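Student Work > Transportation History > Term Projects

How Long Do Small Cars Stay in Production? A Look at Model Life

Tonantzin Meléndez, Jin-sol Bae, Olanrewaju Yusuf

Filed under: Cars, Manufacturing, Group Reports

1. Question

Some small cars are replaced after a few years and others are sold with hardly any change for decades. Our group wanted to know what keeps a design in production after its maker's competitors have moved on. We started with the idea that low price was the main cause. By the end we thought tooling and repair mattered at least as much.

2. How we worked

We split the reading by type of car. Tonantzin took the rear-engined economy cars of the 1950s and 1960s, Jin-sol took the front-wheel-drive hatchbacks that followed them, and Olanrewaju took cars that were licensed or sold to factories in other countries. We used owner's manuals, parts catalogs, old sales brochures and magazine road tests. Where two sources disagreed on a start or end date, we used the year the first or last car was built and left out registration dates, which can run well behind.

We also had to decide what counts as the same model. Our rule was that the body shell and floor had to carry over. A new engine or dashboard did not end a model's life. A new body with the old name did. This rule took us most of two meetings to agree on, and it changed the results more than anything else. A car like the Volkswagen Golf has a long history as a name, but under our rule it is a string of separate cars. The original Beetle counts as one car from start to finish, even though very few of its parts stayed the same.

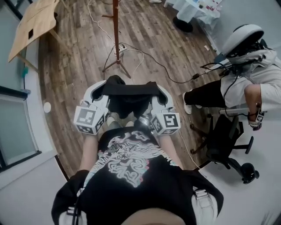 Transportation History Group, Department of Engineering and Society

3. What we found

The cars with long lives had usually stopped being sold as modern cars well before they stopped being built. The Citroën 2CV is a good case. It was designed for rural buyers with little money, and by the 1980s those buyers had many other choices. It stayed on sale until 1990 with a different kind of customer, who liked it for its looks and its simple parts.

The second pattern is the move to another country. When a European maker replaced a car, the presses and dies still had value. They could be shipped to a plant where fewer people owned cars and where crash and exhaust rules were less strict. The Fiat 124 led to the Lada sedans this way, and those were built long after Fiat itself had dropped the design. The Beetle was built in Mexico until 2003, when it had been gone from German factories for many years.

The third pattern is repair. A car that a village garage can fix with hand tools holds its value in places where dealers are far apart. Cheap used parts then make the new car easier to sell. Olanrewaju found this point in nearly 30 of the road tests and brochures he read, though the brochures put it more kindly than the testers did.

4. What ends a model

Rules end more of these cars than lack of buyers does. A body designed without crumple zones is hard to bring up to a new crash standard, and a carbureted engine often can't meet a new exhaust limit without fuel injection and a catalytic converter. The original Mini did get fuel injection and a driver's airbag in its last years, so it can be done, but the maker has to believe the extra sales will pay for it.

Wear in the tooling is the other cause. Dies lose their shape, panel gaps grow, and at some point the maker must buy new dies for an old car or spend the money on a new one.

5. Problems with the project

Our list leans toward cars that have owners' clubs, as clubs keep good records. Cars nobody collects are harder to date. We dropped 7 models for this reason. We also read only English and Spanish sources, apart from two Korean magazine articles that Jin-sol translated. Sales figures from state-owned factories were often given only as totals, so we did not use them to compare one year with another.

Ye-ji Hong read the first draft and pointed out that we had left out vans and pickups. We agree that these would probably show longer lives than passenger cars. Adding them would need a different rule, as many share a floor with a car but not a body.

Report turned in Jun 12, 2020. The source list and the table of production dates are kept with the class copy.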